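Wastley Municipal Election
Voting Place Inspection Checklist, with Inspector's Comments

Location: Pandberg Hall, main room and north corridor
Inspected: Apr 24, 2021
Inspecting officer: Callum Lightfoot
Received by: Ryan Birkett, Deputy Returning Officer
Electors assigned to this location: 1,081

1. Exterior and access
1.1 Accessible parking marked and signed: Satisfactory
1.2 Ramp grade and handrails: Satisfactory
1.3 Directional signage from street: Incomplete
Comment: The sign at the Vogler Road entrance names the former ward. Replace before advance voting opens in July.
1.4 No campaign material within the prescribed distance: Satisfactory

2. Voting area
2.1 Screens placed so that no ballot can be overlooked: Deficient
Comment: Screen 4 backs onto the scrutineers' chairs. Mr. Birkett has agreed to turn it toward the east wall.
2.2 Accessible voting screen at seated height: Satisfactory
2.3 Clear path of travel, entrance to ballot box: Satisfactory, 80 cm at the narrowest point
Comment: The Skusard tabulator cord must be taped flat along its whole length.
2.4 Room occupancy limit posted: Satisfactory (74)

3. Ballots and equipment
3.1 Ballot stock sealed and reconciled: Satisfactory
Comment: First carton holds 487 ballots, as recorded on the transfer form. Counted by T. Boonyarit and witnessed by W. Hartley.
3.2 Ballot box seals intact and numbers recorded: Satisfactory
3.3 Tabulator zero tape printed and signed: Not yet due

4. Emergency provisions
4.1 Exits unlocked and unobstructed: Satisfactory
4.2 Extinguisher inspection tag current: Deficient
Comment: Tag at the kitchen has lapsed. Referred to Trevor Hartley, Facilities.
4.3 Door thresholds and floor transitions checked for trip hazards: Satisfactory

Items 1.3, 2.1 and 4.2 to be reinspected. The signed original is held by the Office of the Returning Officer.

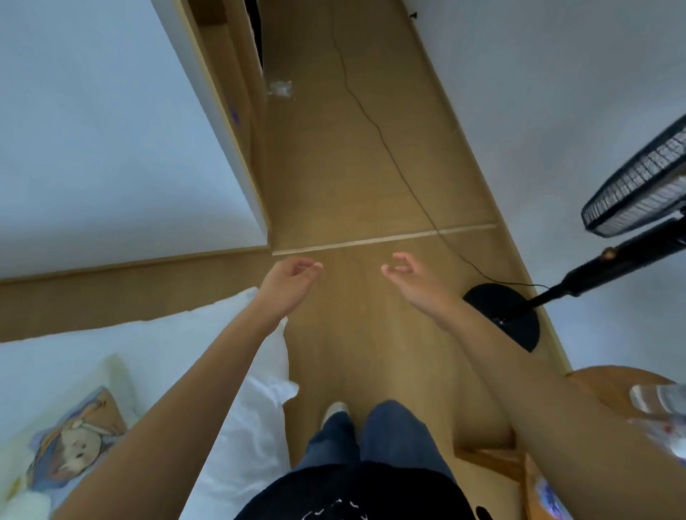

Wood-look flooring and pale threshold strip, with doorway beyond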